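From: Marius Ursu
To: textile-care list
Date: 26 Apr 2026
Subject: Re: Dye bleed on fabric flowers, steam vs. dry brushing

Sorin Gavrilă wrote:

> We have 341 stems coming back from the Prunmont lobby and the
> client wants them out again in December. Last time we ran them
> through the steam cabinet and the dark reds bled into the leaf
> tape. Whites and yellows were fine. Is there a setting that works
> for reds, or do we brush the lot by hand? Also, does anyone still
> use the Plastance sealer afterward?

Sorin,

Short version: brush the reds, steam the rest, skip the sealer.

Longer version. The bleed you saw is most likely loose surface dye, left over when the cloth was dyed and never fully rinsed out. It stays put as long as the petal is dry. In a cabinet the steam condenses on the underside of the bloom, where the layers are tight and air does not move, and the water carries dye down to the lowest point. On an upright stem that is the base of the flower, then the leaf tape. Lowering the steam setting delays this but does not prevent it. I tested 103 stems from the old Flosano stock at two settings and the reds bled at both, only more slowly at the lower one.

A spot test is worth doing before you decide. Press a damp white cotton swab against the back of an outer petal for a minute. If the swab picks up color, keep that batch away from steam and away from any water-based cleaner. Test every batch separately. Two boxes with the same Arango stock code gave me opposite results — I assume the supplier changed mills without changing the label.

For brushing I use a soft goat-hair brush, dry, with the vacuum nozzle held a few inches off and a piece of mesh over it. Work from the center outward and follow the weave. Going against it raises the nap and leaves a lighter streak that does not come out. Most of the dust sits in the folds, so open each petal with a finger before brushing. Frayed rims should be trimmed with small scissors, never singed. Polyester beads when it is heated and the bead shows at arm's length.
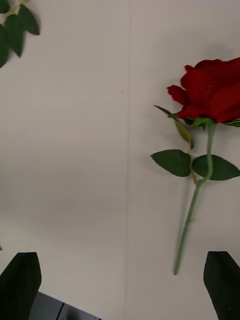
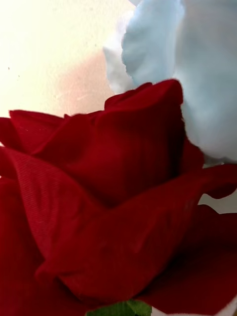 Dark red fabric rose, with stem and leaves, and close up.

On the sealer: Sorin wrote to me off list that his Plastance can is 2 years old and that the last batch he sprayed with it went tacky in storage and picked up more dust than the unsealed stems. He asked whether a fresh can would behave any better. My answer is no, at least for red. The solvent can lift the same loose dye that the steam does, and I have seen it leave a darker ring where the spray pooled. If the client insists on a coating, test it on the back of one petal and leave it for a full week before looking.

Storage matters more than the cleaning method. Lay the stems flat in single layers with unbuffered tissue between them, reds in their own boxes. Standing them in buckets bends the outer petals and they hold the bend. If the room is damp, put the boxes on a shelf off the floor and leave the lids vented.

Time, for planning: 186 stems took me four working days by hand, including trimming. Steam would have taken one.

I can mail you the swab log if it helps. It is a plain spreadsheet, one row per batch, with the stock code and the result after one minute and after five.

Marius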